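June, after supper, kettle on 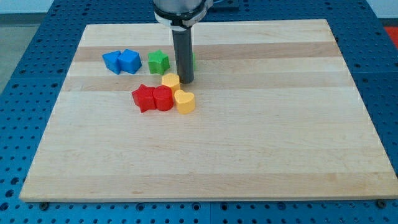 The arm over the maple board, with the coloured blocks waiting underneath.

I've been meaning to write this down all week and keep falling asleep in the chair instead, so tonight the tea is going to be strong and the diary gets its due. I have now spent three weeks in the back half of the Flirstead workshop, being paid (modestly, but paid!) to think about whether a machine can tidy up after people. My whole working life I was the machine that tidied up after people, so I suppose I have opinions.

The project is called Uller. The question we've been handed is a plain one, and I like it for being plain – can an arm do the small jobs at the end of a day, the clearing and sorting and putting back, well enough that a household or a little shop would want one about the place? It doesn't have to walk, or talk, or fetch anything from upstairs. It only has to clear a surface and put the bits where the bits belong.

So we practise on blocks. There are eight showing on the board, all bunched up at one end of it, stars and cylinders and a yellow heart that I've grown far too fond of. The rest of the board is bare, which makes it look like an easy job, and I thought so too on my first morning. Any child of three could clear that lot into a tub while telling you about their dog. But the red star and the red cylinder and the heart are pushed right up against one another, and the gripper comes straight down from above like a heron's neck, and it has to decide which one it means. I'd never thought of that as a decision before. When I clear a table my hands have made their minds up before I've looked properly.

I tried it myself this afternoon when things were quiet. I shut my eyes halfway and tried to pick up the yellow cylinder using one finger and my thumb, coming only from above, without nudging the star beside it. I managed, but I was slow, and I bumped the heart. I felt quite a bit of sympathy for the arm after that.

We are up to 600 tries in the log since I started. I do the writing up, being the one with tidy handwriting and patience, and reading back over the pages I can see it has good stretches and sulky ones. A piece standing off by itself is no great trouble to it now. The ones in a huddle are another matter, and the stars are worse than the cylinders, what with all those points sticking out. On a good run it clears the lot and I want to clap. Then somebody sets the same pieces down at a different angle and we're back to prodding.

At lunch I got into it with the others over whether any of this counts as housework. My side of it was that housework isn't the picking up, it's the noticing. Twenty years I ran the counter and the back room at Tăng, and the picking up was nothing. What wore me out was knowing that the good scissors had gone walkabout, that the tray by the till was for returns and not for lunch wrappers, that a cup left half full at closing was finished with but a cup left half full at ten in the morning was very much not. I can't see how you'd teach that with a heart and a star. The answer I got was that you start with the heart and the star because you have to start somewhere, and I had no comeback, having learned to cook by burning rice.

Trusent, who make the sorting software, want a note from us by the end of the month about which chores are worth trying next. I've been jotting ideas on the back of an envelope. Cutlery into the drawer, perhaps, though spoons nest together in a way that would drive it mad. Screws and washers at the end of a shift, yes, I'd pay for that one out of my own pocket. Socks, absolutely not, I wouldn't wish socks on anybody. I'd like to put down wiping the bench as well, but wiping means pushing, and knowing how hard, and I think that's a way off yet.

If you asked me tonight whether a machine can do my chores, I'd say it can do a small piece of one of them, slowly, on a well-lit table, with someone standing by. A year ago I'd have said no and gone back to my crossword, so that's some movement on my part. I would still rather do my own dishes – I get my best thinking done at the sink, looking out at the fence and the neighbour's lemon tree.

Must remember to take in the good pencils tomorrow and a cushion for that awful stool. And the leftover soup, before it turns.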